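Sturkalby Publishes First Results of Household Chore Trial

Two-armed system clears a kitchen table in most attempts, but company says unattended use in homes is not yet in sight

Sturkalby, the home automation developer, released results on Thursday from a trial that asked a plain question: can a machine put the dishes away yet? In 300 attempts at a set of simple kitchen tasks, the company's two-armed system finished the job without human help in 87 percent of cases.

The tasks were chosen with Bajpai, a household research firm, from a list of chores that people said they would gladly hand over. They include moving plates to a drying rack, hanging mugs, and returning food to a tray.

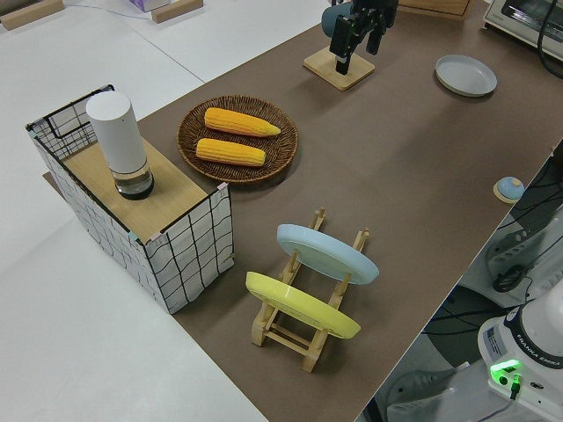 "We are pleased with the figure, and we want it read with care," said Ravindra Grewal, director of research at Sturkalby. "A person who failed at 13 of every 100 attempts to clear a table would not be asked to do it again. Our aim in publishing is to give an honest account of where the work stands."

Each attempt was limited to 5 minutes and scored by an observer from Bajpai. An attempt was marked as failed if an item was dropped, left in the wrong place or moved by a member of staff. Speed was recorded separately and did not affect the score. 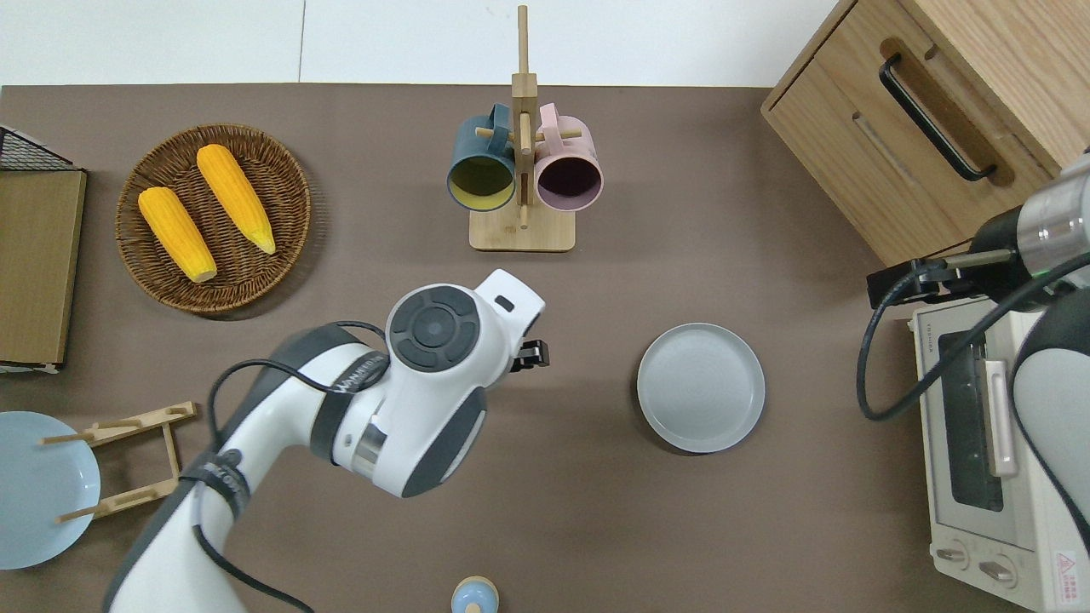

The system remains slower than an adult at every task tested. Results were strongest for items with a fixed place and a firm shape. They were weakest when the starting position of an item was changed between attempts, and the report gives a full account of these failures.

Cloth, liquids and sharp tools were left out of the trial. Stairs, pets and small children – the ordinary conditions of many homes – were also outside its scope.
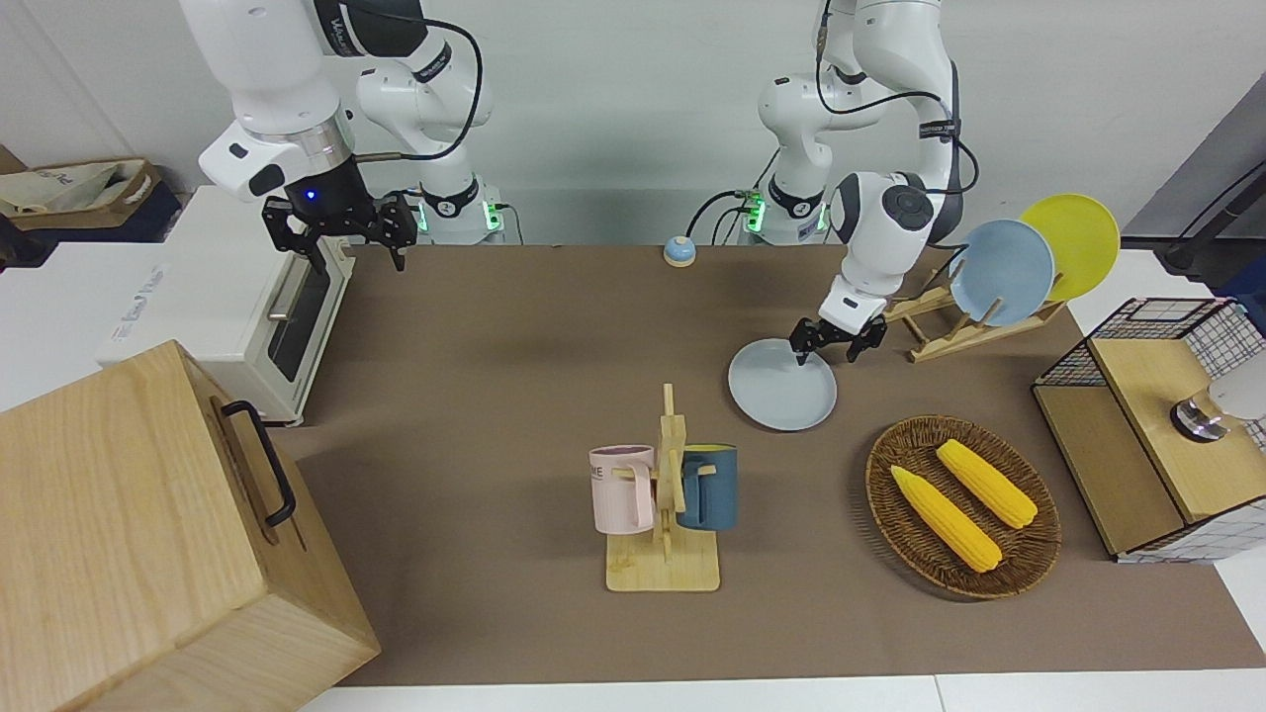 Plate handling accounted for more of the engineering effort than any other task. A flat plate offers little to hold, and the fingers must close on a thin edge without pushing the whole piece away. The method now in use takes the plate by its rim and tilts it, with one side up from the table, before it goes to join the others standing in the wooden rack. Sturkalby tried 4 versions of this movement before settling on the present one.

Calten, which supplies equipment to commercial kitchens, will use the findings to plan a shop-floor study beginning in August. Staff will work near the machines throughout, and no reduction in jobs is planned as part of the study.

"Our customers ask us every week whether this is ready," said Afonso Gouveia, head of operations at Calten. "For sorting and racking on a fixed counter, we think it may be close. For a busy kitchen at lunch time, it is not."

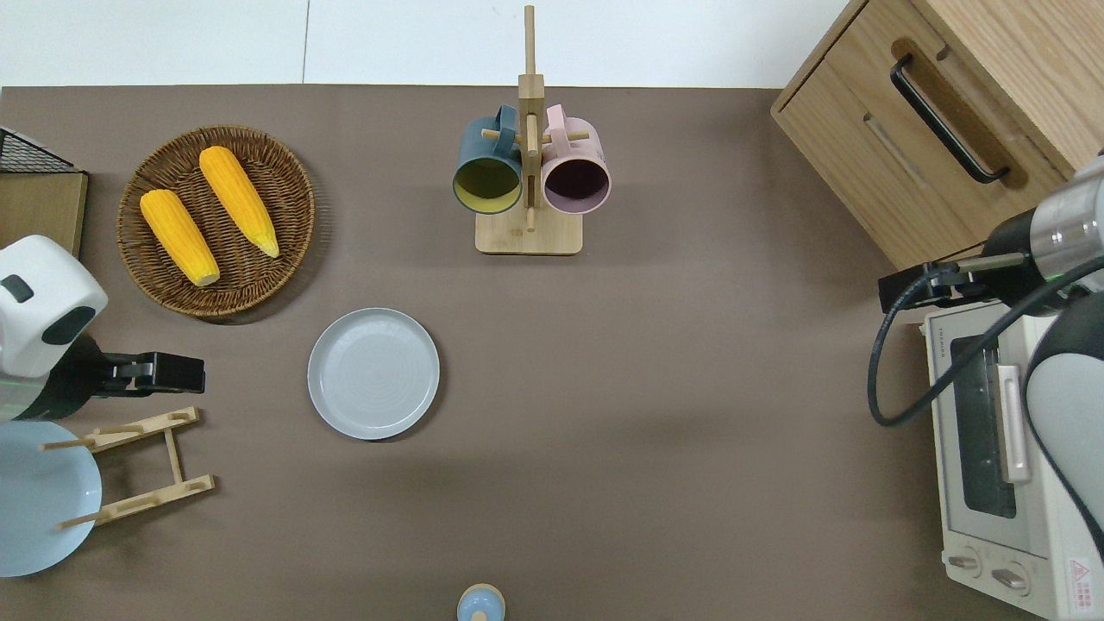
Two robot arms at the table, with corn in a woven tray and mugs hanging on a wooden stand.

The full report, including the scoring rules, is available on request from the Sturkalby press office. Trekness, the company's software partner, will publish a technical note on the plate task separately.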